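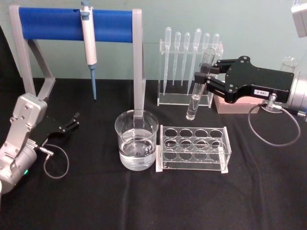

Bench layout: pipette stand, beaker, tube rack, dropper rack.

Projects > Trultemell > Bench Kit > README

# Trultemell small-volume bench kit

Layout notes and parts list for the wet bench we use in the October intro sessions. Maintained by Janelle Salazar.

## Parts

- Pipette stand, gray frame, blue crossbar
- Micropipette with a blue plunger button
- Glass beaker
- Clear acrylic rack for test tubes
- Clear acrylic rack for transfer pipettes
- Test tubes, from the Windberg drawer
- Black cloth, to go under everything

## Stock

The Bettencourt cabinet holds 300 transfer pipettes and 100 test tubes at the start of a term. Write down what you take - the sheet is inside the door.

## Handling tubes

Hold a tube near the top and keep it upright. Small volumes sit in the rounded bottom, so read them at eye level.
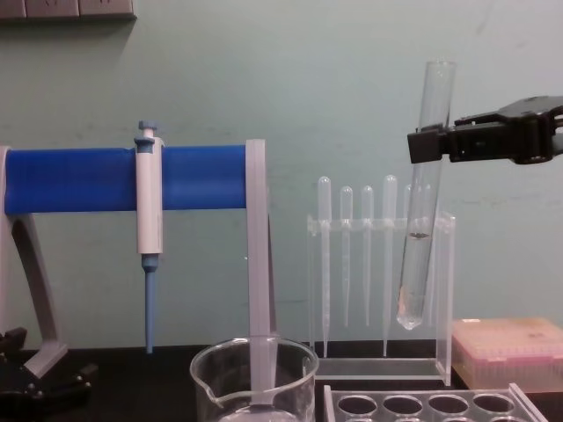
Ekene Isah asked whether marked tubes should go back in the drawer after rinsing. Residue on the inner wall doesn't always come off with water, he wrote, and he would put those in a separate tray for brushing. Added to the cleanup list below.

## Cleanup

1. Empty the beaker and rinse it twice.
2. Put any tube with residue in the brushing tray.
3. Discard used transfer pipettes.
4. Shake out the cloth and fold it. 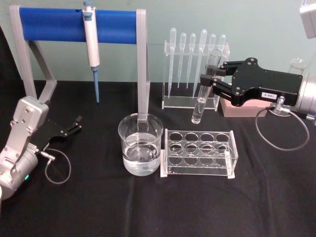

Tube racks come in two sizes and the sheet has to say which one you took. The small one has twelve holes, three rows of four, and it stays beside the beaker as it is here. The large one belongs to the Flever bench - please return it by Sunday.

Filed under: Lab Basics, Equipment

We use cookies to remember your settings. Accept | Manage preferences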